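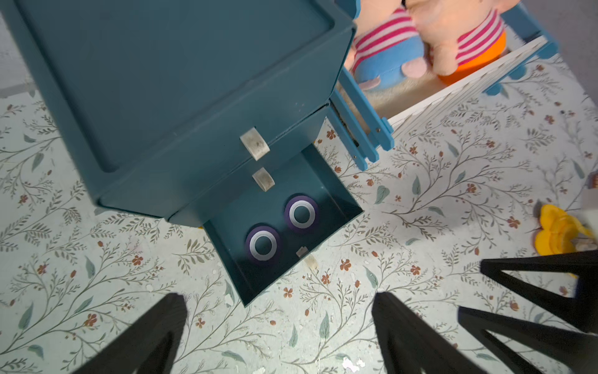 A small teal-blue cabinet with its lower drawer open.

Cestville council will require chests of drawers let with furnished homes to be fixed to the wall from December, after an inspection programme found that most were free-standing.

Officers checked 1,211 items of bedroom storage in rented properties across the town and the neighbouring district of Perudness. Of these, 1,107 had no wall fixing of any kind. A further 4 had brackets fitted to the furniture but not screwed to the wall.

The rule applies to any unit with drawers or doors standing over 60 centimetres high. Landlords must use a fixing suited to the wall type and record it on the property inventory. Built-in wardrobes and bedside tables below the height limit are exempt.

Biljana Petkov, the council's housing standards manager, said the load on a chest shifts forward as drawers are opened, and that carpet with a raised gripper edge at the skirting board makes the tilt worse. "Most of the units we looked at would pass when empty and closed," she said. "They are not used empty and closed."

The penalty for a first breach is £235 per property. Inspectors will give 28 days' notice before a charge is made.

Hadi Atallah of the letting agency Pavlović said the firm supported the change but wanted clearer guidance on plasterboard walls, where standard screws can pull out. He also asked who would pay for making good when a tenant moves furniture to another room.

The council said a technical note on fixings would be issued before the rule takes effect. Tenants who supply their own furniture are not covered, although landlords may not refuse a request to drill for a safety bracket.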